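Sutter, week one. A thread for anyone whose inbox also got the Mundbridge mailshot.

1/ Sutter is a simulated kitchen you rent to train and test a robot arm before you let it near a real one. £4,000 a year. The sales page says "indistinguishable from reality". I have read that sentence on a lot of sales pages.

2/ You get 133 kitchen tasks, nearly all of them pick something up, put it somewhere else. Fair enough, that's most of the job. What I care about is whether the wrist view is any good, as that's what our policy mostly looks at.

3/ Fruit between the fingers, cup off to the left. The veining in the stone is nicer than I expected. The solid black patch behind the counter is less "indistinguishable from reality".
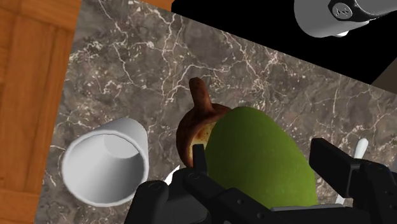 Someone in the replies says the looks don't matter, it's the contact physics you pay for, and a grey box would do if the friction were right.

4/ Half agree. But then sell me the friction. The brochure has 27 pages and I found one paragraph on contact, which says it is "tuned". Tuned against what? I've asked. Support pointed me back to the brochure.

5/ My other grumble is clutter. A knife lying behind the fruit, a mug in front of a cup — good, that's awkward in a useful way. Then wide stretches of bare worktop. My kitchen in Rundcombe has never once had that much free space. There's meant to be a density setting in the Trerkwood add-on, sold separately of course.

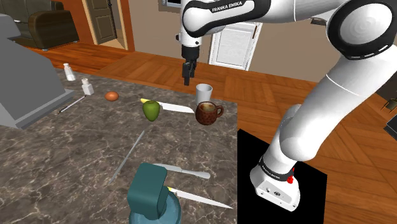 6/ Credit where due: it installed first time, and resets are quick. I ran 2 machines side by side overnight and neither fell over. The last simulator I paid for couldn't manage lunch.

7/ Would I renew? Not on this. I want the same task run in Sutter and on a real arm, with both success rates printed next to each other. Mundbridge say a comparison is coming in July. I'll look at it then — trial's still running, so send me tasks you'd like tried.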